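Two-arm Clinirell in simulation: gripper closes crooked on thin objects, and the shadows are blocky

Posted in Robot setup and maintenance, 21 January 2022

Srisuk
I have the two-arm Clinirell model loaded in Stineck and I talk to it through Okivbridge. The arms move fine and home fine. My trouble is with the grippers. On anything wide, like a box or a mug, both fingers touch together and the lift works. On anything thin, like a pencil or a spoon, one finger arrives first, pushes the object across the table, and the other finger never catches up. It's the same on both arms.

I have raised the finger friction twice and it made no difference. I also set the closing force as high as it would go, and then the pencil shot off the table.

Second thing, less important. The shadows on the table look like stairs. Is that a graphics card problem or a setting? I would like to fix it before I record anything from the wrist cameras.

marlo_k
Had the same thing and reinstalled everything, and it went away. Probably a bad model file. For the shadows, turn them off, you don't need them.

fencepost
Reinstalling will only help if you had edited the model and the install put the old one back. Check how the two finger joints are tied together first. In the Clinirell file each finger is its own joint, and the second one is supposed to copy the first. If that link is missing, you are sending one command to two separate joints, and whichever has less drag gets there first. Wide objects hide it, as the fingers hardly travel before they touch.

Look for the mimic line under the right finger. If it isn't there, add it and set the ratio to 1. Do both hands. Then put the friction back where it was, or you will be chasing that later.

I don't know about the shadows.

Chaiwat Rattanakul
fencepost has the main cause. I look after the same model at work, and there are a few more things to check once the mimic line is in.

Okivbridge has its own finger command and by default it sends to both joints. With the mimic line in place you want it to send to the first joint only. If you leave it on both, they argue and you get a buzz in the fingers when they close. The setting is in the hand section of the bridge file, once for each hand.

Turn the closing force down. Mine is at 2 for small objects. With the force at maximum the pencil gets squeezed out before the contact settles.

Slow the close as well. I spread it over 300 steps for thin things and 100 for boxes.

Then check your wrist cameras before you record. Open the hand fully, look through the camera, and compare the fingertips. They should come to about the same height in the view. If one looks a little higher, it can be the camera mount turned on the wrist and nothing to do with the joints, so zero the mount first and look again. I check each hand over the table and again held away from it, plus the body camera to see how the arms are sitting.

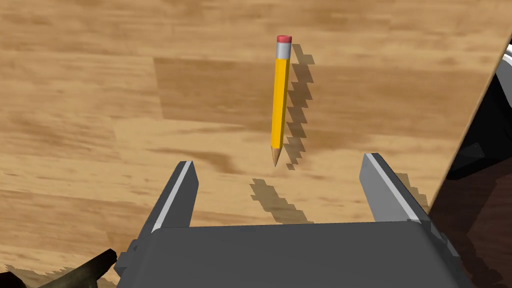
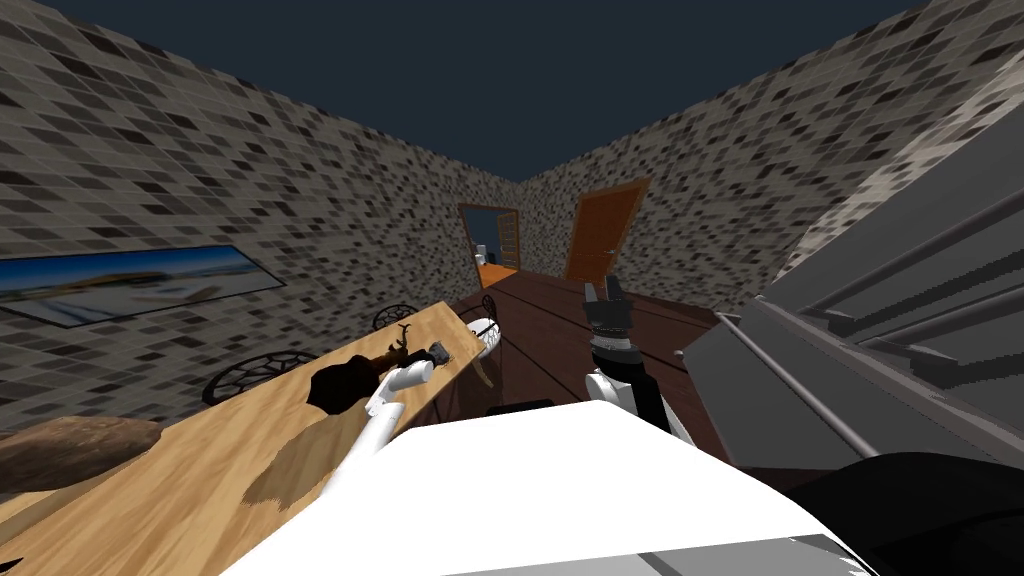
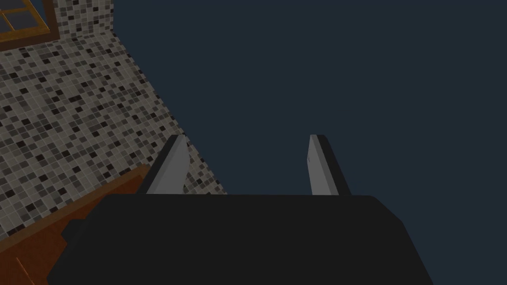

For the shadows, it is a setting. Stineck keeps the shadow map small to save memory, and up close you see the steps. Raise the shadow size to 2,000 or more in the render options and restart, as it is only read at startup. It costs some speed. If you train on the wrist views I would leave shadows on, but choose one setting and keep it for the whole recording.

Test with the pencil last. Start with something as wide as your thumb and work down. Log both finger positions during the close, and if the two lines separate at any point before contact, the mimic line is not being read. In that case look for a second copy of the hand file. The left and right hands each load their own, and it is easy to fix one and forget the other.

Srisuk
The mimic line was missing on both hands. Added it and changed the bridge setting. The two finger positions now match in the log with nothing in the hand. I'll do the force and the shadow size next and post the numbers I end up with.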